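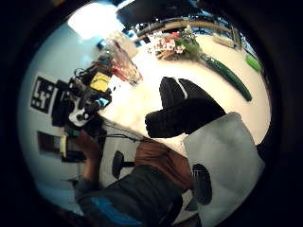 White table: cucumber, the little bunch of flowers, clear tall container with the red item in it.

September, 2:40 pm

Table test for the Warnlow display, and I'm really happy with where it's going! The white top does so much for color. The cucumber is gorgeous on it, dark green with those small shiny highlights, and laying it on a diagonal was the right call (I had it square to the edge at first and it looked like a shop shelf). The pink and red in the flowers show up well beside it. The white ones I'd like to see against something darker, maybe the Arndale cloth if we still have it.

The clear container stays. Red through the plastic carries right across the room, and it gives us some height on that side.

Cucumber came in at nearly 300 g on the Shaikh scale, which drifts by 2 g if you lean on the bench. Don't lean on the bench.

To try next: flowers standing up, in the 600 ml beaker. Lamp lower, same layout. Jawad Cheema wants to see it from the doorway before we fix positions, and he has the Grikport tape for marking them. I've put 7 spots on the plan so far, pencil only.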